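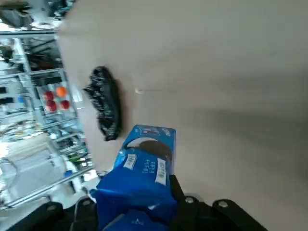 Renato Ibarra wrote after his first week with the kit that he had expected the arm to be the difficult part, and that most of his time had gone on deciding what counted as a good grasp on a soft packet. He asked whether the finger force could be written into each recording along with the position. It can, from software release 5 onwards, and the setting is described under Recording below.

Umeck Teaching Kit
Made by Tullumness

Product code: UMK-T
Price: £3825 excluding VAT and delivery
Availability: made to order, allow five weeks

Overview
Support arms
What is in the case
Teaching by hand
Teaching by remote control
Recording
Specification
Fitting
Questions from buyers
Ordering

Overview

The Umeck is a two-finger gripper with a wrist camera and the parts needed to show a robot arm a task. You can lead the arm through the task with your hands, or drive it from a separate handset while watching the wrist camera. Both methods write the same kind of file, so recordings made in either way can go into one training set.

It was designed for picking and placing packaged goods: boxes, pouches, wrapped biscuits, tubs and the like. Shops and small warehouses carry a lot of stock that changes shape when it is squeezed, and a grip learnt on a carton does not carry over well to a wrapper. The Umeck lets the person doing the teaching open and close the fingers by small amounts and keeps a record of how far they travelled.

The kit does not include an arm. It does not include training software either, although the files open in the common Python tools and a short reader script is supplied.

Support arms

The standard flange plate fits most small six-axis arms with an ISO 9409-1 face. Adapter plates for other faces are made to order. Send us a drawing of the face, or the make and model of the arm, before you pay.

Hand teaching needs an arm with a free-drive mode. If yours has none, you can still use the handset. Arms that only accept whole programmes, and cannot take a stream of positions from outside, will not work with the handset at all.

What is in the case

Umeck gripper with one pair of black fingers fitted
Wrist camera on its bracket, with cable
Lead handle, left or right fitting
Handset with trigger and dead-man switch
Control box and mains lead
Flange plate and bolts
Cable clips for the arm
Hex keys
Printed quick guide (the full manual is a download)

The carrying case is included in the price. Spare fingers, finger pads and long cables are sold separately.

Teaching by hand

Fit the lead handle to the side of the gripper body that suits you. Put the arm into free-drive and squeeze the bar on the handle to start a recording. The thumb wheel sets the finger opening. Turn it slowly when the fingers reach the goods, and let go of the wheel once they are held. The fingers stay where they are until the wheel is moved again.

Lead the arm at the speed you would like it to work at. A demonstration full of stops gives you a robot that stops. If you lose your place, throw the take away with the button on top of the handle and begin another.

Keep your head and forearm out of the wrist camera's view as far as you can. The camera looks along the fingers, so a hand on the handle is out of view in normal use, but people tend to lean in when an item is awkward. A model trained on footage with sleeves in it may do odd things when there are no sleeves.

Hand teaching suits short tasks and anything where you want to feel contact. It is tiring over a long session, and tall people working at a low shelf will notice it in the back.

Teaching by remote control

The handset is held in one hand. Moving it moves the gripper while the dead-man switch is pressed, and releasing the switch holds the arm still. You can then bring your hand back to a comfortable place and press again to carry on. The trigger closes the fingers in proportion to how far it is pulled.

Two scales are provided. Coarse gives one-to-one movement. Fine cuts the movement down for the last part of the approach, and most operators change over to it just before the fingers go either side of an item. The change is marked in the recording.

The wrist picture can be shown on any monitor connected to the computer. We recommend that the operator works from this picture alone for at least some of the takes. If you find you need to look round the side of the arm to see how a packet is sitting, the trained model will be short of that information too. A second fixed camera can be added and its pictures are stored in step with the rest.

Tilted views are normal with a wrist camera, and the horizon correction in the viewer affects the display only. The stored pictures are left as the camera saw them.

Recording

Each take is saved as one folder. It holds the pictures, the arm joint positions, the finger opening, the motor current and the state of every button. All of it is stamped from one clock in the control box.

To store finger force, open Settings, then Gripper, then tick Log force estimate. The value is worked out from motor current and is good enough for telling a light hold from a firm one. It is not a calibrated measurement. If you need one, order the sensing pads.

You can mark a take as good, poor or unfinished when it ends. Please do use the poor setting in preference to deleting everything that went wrong. Some customers train on the recoveries and have no use for a set made only of clean picks.

Notes can be typed against a take. They are saved as plain text in the folder.

Specification

Fingers: two, parallel movement
Maximum opening: 91 mm
Finger material: black nylon, replaceable pads
Finger fixing: bolts from the outer face, hex key supplied
Supply to gripper: 48 V DC from the control box
Connection to computer: Ethernet
Connection to arm: through the computer, using the arm maker's own interface
Camera: colour, fixed focus, wide lens, mounted at the wrist
Handset: wired
Operating system: Linux for recording, Linux or Windows for viewing
Use: indoors, dry conditions
Guarantee: two years on the gripper and control box, one year on the handset, none on pads

Fitting

Turn the arm off at the isolator. Bolt the flange plate to the arm, then the gripper to the plate, with the camera bracket on the side marked C. Run the cable along the arm with the clips and leave enough slack at the wrist for a full turn each way. A loop that catches on a shelf edge will spoil takes and in time will break the plug.

Enter the weight and centre of mass from the label on the gripper body into the arm's own settings. If this is skipped the arm will drift in free-drive, and the person leading it will be pushing against the drift in each take.

Run the camera check in the software. It asks you to close the fingers, open them fully and hold them over the printed card. The check takes a few minutes and should be done again whenever the bracket has been knocked or the fingers changed.

A risk assessment for the finished cell is the buyer's job. The dead-man switch on the handset is not a substitute for the arm's emergency stop, which must be within reach of whoever is teaching.

Questions from buyers

How many takes will we need?
It depends on the task and on the model you train. Ardalan Vahidi at Brustulmont sent us figures for one packet type and one shelf height, where 48 takes gave a usable result and the next item, a loose pouch, needed a good many more. Start small, train early and see where it fails before you record a long set.

Can two people share the teaching?
Yes. Put the operator's initials in the notes. People have different habits, particularly in how hard they pull the trigger, and it helps to be able to separate them afterwards.

Will it mark the packaging?
The standard pads leave most card and film unmarked at low settings. Thin wrappers will crease. There is a limit screw in the software for maximum closing current, and we suggest setting it before anyone picks up goods that are to be sold.

Does it work with shiny wrappers and glass shelving?
The gripper does. The camera will see highlights and reflections, and these move when the wrist does. Record under the lighting the robot will work in, with blinds or shutters as they will be on the day.

Is the Umeck the same as the Yusuf?
No. Yusuf is our older gripper, without a camera or lead handle. Fingers and pads are interchangeable between the two. The control boxes are not, and plugging a Yusuf into an Umeck box will blow the fuse.

Can I use the handset with another gripper?
Not at present. We plan to publish the handset protocol in November.

Ordering

Orders are taken by email or through the quotation form. Tell us the arm, the controller version, which side you want the lead handle on, and whether the cable run is longer than the standard clips allow. Educational buyers should send a purchase order from the department.

Kits can be returned unused within the period given in our terms. We will take back a used kit for a part refund if the arm proves unsuitable and we told you it would fit.

Spare pads, per pair: in stock
Spare fingers, per pair: in stock
Sensing pads: made to order
Long arm cable: in stock
Adapter plate: made to order, drawing needed

Page last checked 3 May 2025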